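Gripper and wrist camera comparison, simulation bay
Pre-run checklist, January round
Checked by: Teresa Lynch. Second reader: Iraklis Karras, who reads everything twice and signs once.

Arms under test: Nillach parallel gripper, Privis parallel gripper, same simulated arm, same room.

1. Emergency stop key mapped and tested
OK. Yes, it is a simulation. Last winter a runaway controller filled the log disk overnight, so the stop stays on the list.

2. Joint limits loaded from the current file
OK on second try. The first file was for the Valentini arm, which has an elbow of a different opinion.

3. Gripper force limit set the same for both units
OK. Leonidas had Privis a little higher "to be fair to it". Put back.

4. Collision bodies switched on for shelf and contents
OK. Knife confirmed as a collision body. It was a decoration until Efthymia asked.

5. Controller rate matches the logger
FAIL, then OK. Logger was dropping every fourth sample. Log buffer now 2000 entries, restart needed after the change.

6. Shelf objects reset to start poses
OK. Reset takes about 4 seconds. Don't press it twice, it queues.

7. Camera position and view
COMMENT. The low upward view is fine for judging ceiling colour. The gripper stands clear near the middle, but the white rounded body takes up most of the space under it and the black one has the lower left corner. Clock readable as a clock. Shelf seen from its underside, so anything lying on it is at a poor angle for scoring a grasp. Raise the camera and pitch it down before scored runs. Iraklis wants the present angle kept as a stress case; agreed, provided it's labelled that way and stays out of the averages.

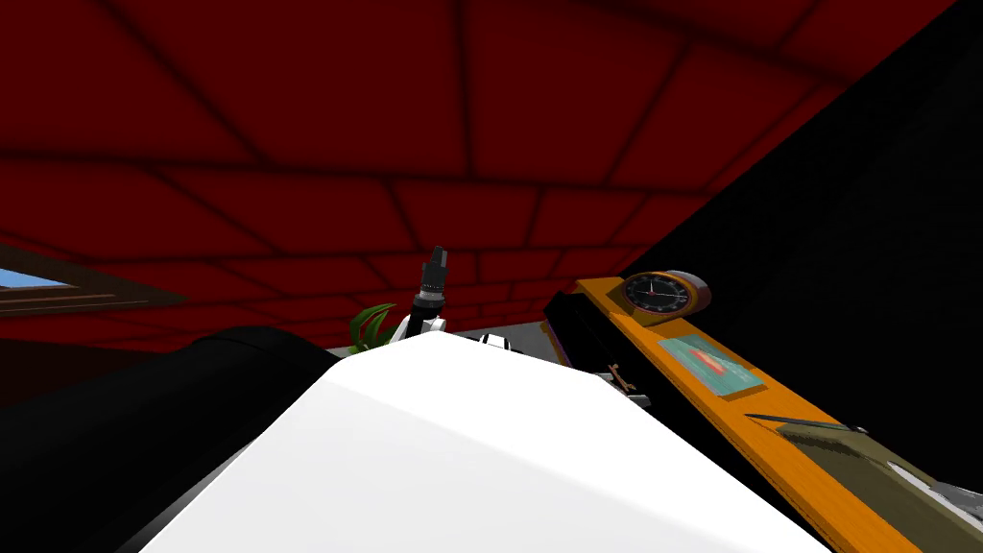
8. Lighting preset recorded with the run
OK. Preset name now goes in the header, spelled the same way each time, please.

9. Run numbering
OK. Next free number is 326. Gaps are to be left as gaps.

10. Sign-off
Held until item 7 is redone. Apostolos to recheck the view for both grippers and initial here.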